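Flereck Publishes Results of Hand-Held Gripper Comparison, Opens Test Plan to Other Workshops

LENDACH, November – Flereck, a maker of small gripping tools for laboratories and light assembly, today published the results of its first open comparison of hand-held grippers. The comparison was made together with the test house Seduvex at its rooms in Lendach. It covers 9 gripper versions, which were tried on the same set of household and kitchen objects.

The purpose of the work was simple. Customers often ask us which finger they should choose for objects that are thin, smooth or have an uncomfortable shape. Until now we could answer only from experience. With the new results we can show numbers, and everybody can repeat the test at home or in the own workshop.

All versions were operated by hand. The operator closes the fingers on the object, lifts it, turns it to the side and holds it until the signal. If the object moves between the fingers by more than the allowed distance, the grip is counted as a slip. In total 435 grips were made, and 33 of them were counted as slips. Most of the slips came from two versions with short pads, and both of these will not be continued.

The best result was reached by the Li finger, the newest design of Flereck. The Li finger has an upright contact pad which is carried by a linkage, so the pad can stay nearly parallel to the object while the hand closes. In the comparison it was especially good on handles with raised walls. Such handles are difficult for many grippers, as the force must go to the side walls and must not bend them too much. Seduvex noted that the operators needed less practice with Li than with the older versions, but also that the tool is heavier at the front, and this was felt after a long session.

Not everything was positive. On very flat objects, such as a plastic card lying on the table, the Li finger was not better than the simple straight finger that Flereck sells already. On soft packages the results were mixed, and the company does not make any claim for them at this time. A second round is planned with a changed pad surface. The same operators will take part, so that the results can be compared in a fair way.

Seduvex carried out the counting and was responsible for the order in which the objects were presented. Flereck supplied the tools and the spare parts, and had no influence on which grips were counted as slips. Both partners have agreed to publish the complete table, including the versions that did poorly.
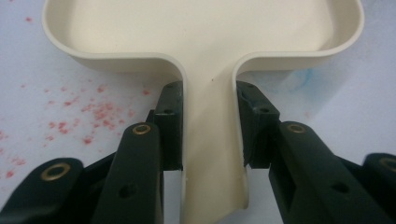
Gripper comparison in Lendach: two dark green fingers hold a cream-colored plastic object by its handle.

The test plan can be received free of charge from today. It contains the list of objects, the instructions for the operator and an empty form for the results. Workshops and schools that wish to send back their own results are kindly asked to use this form without changes. Results made with grippers of other makers are also welcome.

The Li finger will be delivered as a set of 2 fingers with mounting screws. Orders from existing customers will be handled first. The price will be announced together with the results of the second round.

About Flereck
Flereck develops and produces hand-held grippers and exchangeable fingers. The company makes its tools in small series and offers repair for all current models.

About Seduvex
Seduvex is an independent test house for hand tools and small mechanical devices, with test rooms in Lendach.

Press contact
Flereck, Press Office, Lendach
Printable pictures and the full table of results are sent on request.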